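Upkeep Is Part of the Cell

Most write-ups of teleoperation cells spend their pages on the policy and one line on the hardware. I think this is the wrong split. After two years of keeping the Zaki cell at Rurneo in working order, my view is that the quality of a demonstration is mostly decided before the operator touches anything, by how the straps, cables and table have been set up.

The cell is simple on paper. The operator wears a pair of fabric gloves. A tracked controller goes with each hand, and a small module sits near the wrist with its own cable. The task in this round is moving dumplings between a skillet and a bowl with a silicone spatula. Food was a good choice. It slides, and a small error in the wrist pose shows up at once at the tip of the tool.

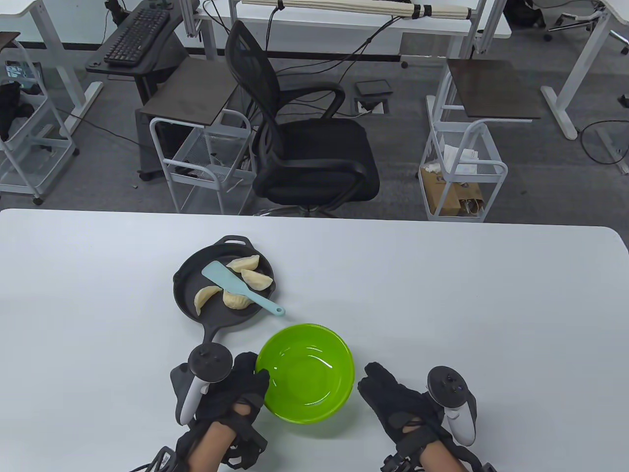

Gloves and controllers at the table, with skillet, spatula and empty bowl.

The weak point is the strap. A controller that shifts on the back of the hand during a session does not raise a fault. The tracking stays clean, the log stays clean, and every pose after the shift carries the same offset. We threw out 471 demonstrations in September for this reason, from a batch of 800. The software had passed all of them. I would trade most of our automatic checks for a fixed reference pose, taken at the start of a session and again every 10 demonstrations. It is dull work and operators dislike it. It should be in the procedure anyway.

Cables come next. The usual advice is to tie them down tight, and I disagree with it. A cable tied short at the wrist pulls on the module when the operator reaches for the far side of the table, and the bracket takes the load. Leave slack at the wrist and clamp at the forearm.
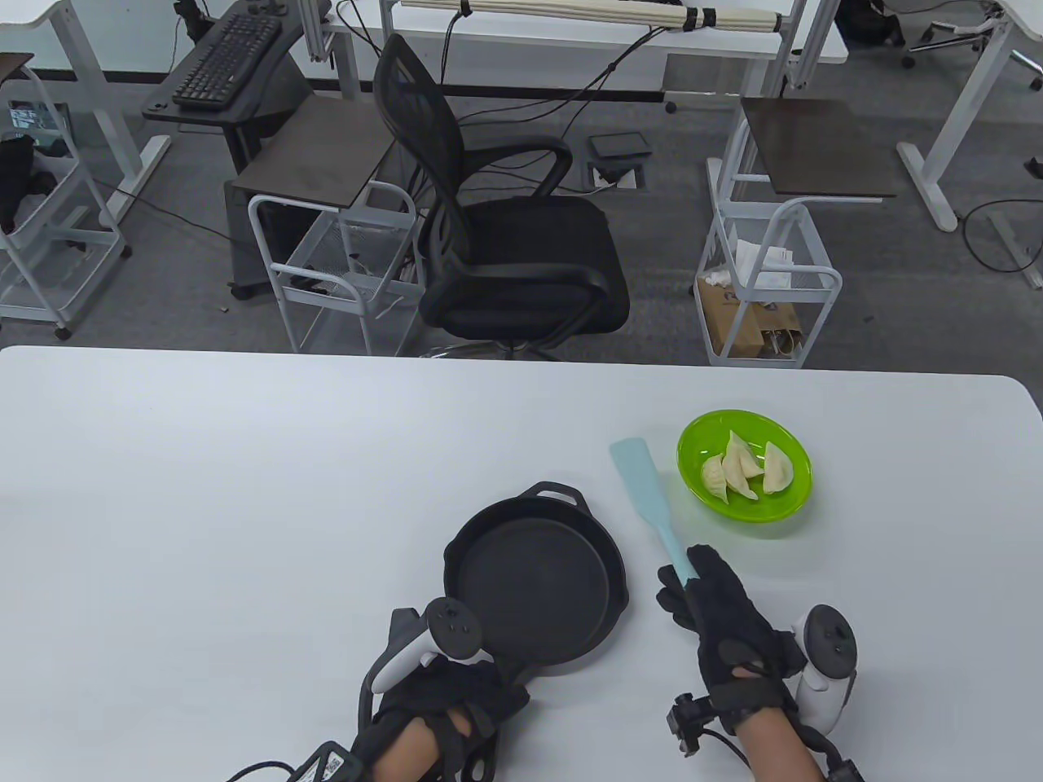 The same goes for the connectors, which wear faster than the boards behind them. We keep spare leads for both sides and change them as a pair. The Gona leads we used before had a stiffer jacket and worked loose at the plug. Swapping one side only saves a few dollars and leaves the two arms with different drag, which the operator will correct for without noticing. The correction then ends up in the data.

Gripper cameras need the same attention. A mount that has turned by 2 degrees still gives a sharp picture, so a quick look at the feed will not catch it. Check it against a fixed mark on the table edge.
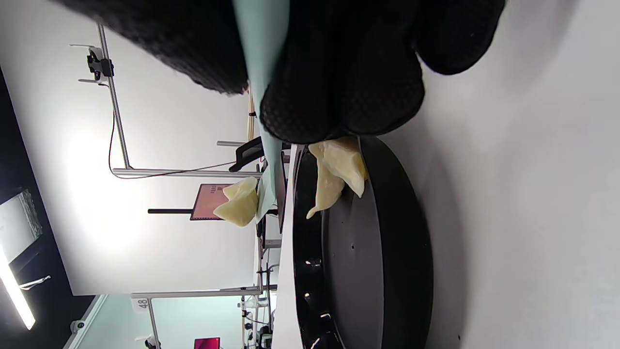
I also think the person who runs the cell should be the person who repairs it. At Prona the two jobs were separate, and small faults waited in a queue while recording went on. A loose clamp takes a minute to fix. Finding every file it touched took us most of a week – and we were lucky to have the dates.

None of this calls for new equipment. It calls for a logbook, a hex key kept at the table, and a rule that recording stops when either one is missing.

Rurneo Cell Notes | Posted 6/18/19 | Contact | Copyright Rurneo | Back to top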